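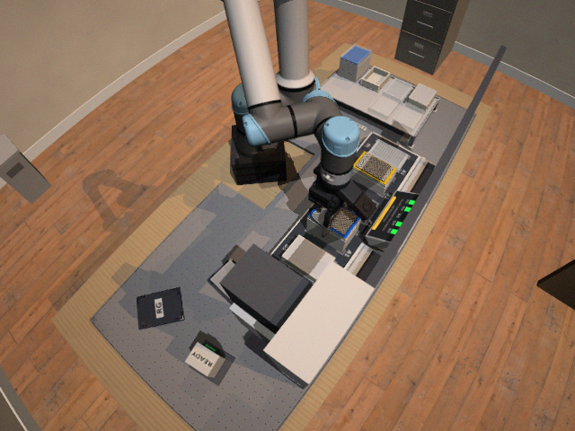 Home | Talks | Archive | Contact

4 min read

Speaker notes: service records of the Korside labor companies

April 11, 2022

Opening. State scope: enlistment and discharge papers only. Pension files are out. Do not take pension questions until the end.

Slide 1. Title. Leave up while people sit down.

Slide 2. The collection. 4,000 cards, held at Enden, filed by company and then by date of arrival. No surname index before the Botari transcription. Spell out B-o-t-a-r-i for anyone taking notes.

Slide 3. Card layout. Front: name, birthplace, trade, height, next of kin. Back: transfers, fines, leave. The trade field is what the man told the clerk. It was not checked against anything. Repeat this point at slide 6.

Slide 4. Gaps. Nine boxes have water damage. Company 2 is missing from August to the end of the year. Assume lost. The Bednárik inventory lists it as present, but that inventory was copied from an earlier one and can't be used as proof.

Slide 5. Name variants. One man, three spellings, same next of kin. Match on next of kin first, birthplace second. Height is a weak match; clerks rounded.

Slide 6. Trades. Around 33 percent gave "farmhand." Carpenters and smiths were moved out early, so later rolls undercount them. Don't read the percentages aloud, they are on the slide.

Slide 7. Memorial at Korside. Names taken from the discharge rolls, so men who died in service before discharge were left off. Addendum plaque is a separate matter. Skip if short on time.

Slide 8. How to request a card. Company number required. Birth year helps. Copies go out by mail.

Questions. Repeat each one into the microphone before answering.

Previous talk | Next talk | Back to top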